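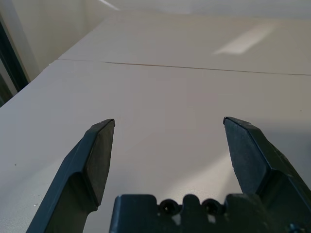 According to one reader in Pruditville, the Vuder kettle takes longer to boil than the model it replaced and the temperature shown on the base cannot be trusted below a full boil. Both points were sent in after our first notes on the kettle went up, and both can be tested, so the kettle was kept for a second round. The results are set out below with the rest of the review.

Product: Vuder variable temperature kettle, 1.7 litre
Tested against: Lanell 1.7 litre, fixed boil
Test period: October to 25th February
Boil cycles logged: 414

Construction

The body is single-walled stainless steel with a plastic handle and a hinged lid. The lid opens to a little under vertical, enough to fill from a kitchen tap without removing it. The hinge pin is steel. The lid catch is plastic and has developed slight play, although it still closes with a definite click and has not opened during pouring. The water gauge is on the left of the handle only, so left-handed users will have to turn the kettle to read it.

The base has a cord of 75 cm with storage underneath for the excess. The rubber feet grip well on laminate and poorly on glazed tile.

Boiling time

The rating plate gives 3 kW at 240 V. One litre of water at 15 degrees reached a rolling boil in 2 minutes 11 seconds, and the heater switched off after a further nine seconds. The Lanell took 2 minutes 4 seconds under the same conditions and switched off after four. The reader is therefore correct, but most of the difference is in the switch-off delay. A full kettle takes 3 minutes 38 seconds.

Temperature control

Settings run from 50 to 100 degrees in steps of five. Readings were taken with a calibrated probe held in the centre of the water, 30 seconds after the heater cut out.

Set to 50: measured 56
Set to 70: measured 74
Set to 80: measured 82
Set to 90: measured 91
Set to 100: measured 100

The overshoot at the low settings comes from heat stored in the element plate, and it gets worse with small volumes. With only half a litre in the kettle, the 70 setting gave 79. For green tea this matters. Filling to at least one litre brings the error down to a tolerable level, at the cost of heating water that may not be used. The display shows the sensor reading at the plate, which falls back to the set figure before the water does. On this point the reader is also correct.

The keep-warm function holds for 20 minutes and cannot be extended. Lifting the kettle cancels it, and it does not resume when the kettle is put back. The Han kettle we reviewed previously does resume, and costs less.

Pouring

The spout is short and wide. It pours cleanly at full flow and dribbles at low flow, so it is unsuitable for pour-over coffee. The handle stays cool. The steel body does not, and should be kept away from children.

Noise and cleaning

Noise peaked at 71 dB at one metre, about a minute before the boil. The limescale filter pulls out without tools. Descaling was done with citric acid once a month in a hard water area and left no deposit on the plate. The seam where the spout meets the body holds scale and needs a small brush.

Spares

Filter and base are sold separately. The lid is not, which is a poor decision given the wear on the catch.

Verdict

Adequate as an ordinary kettle, slightly slow, and accurate only from 80 degrees upwards. Buyers who need the lower settings should look at the Han. Those who only want boiling water can buy the Lanell and save the difference. The score stays at three out of five.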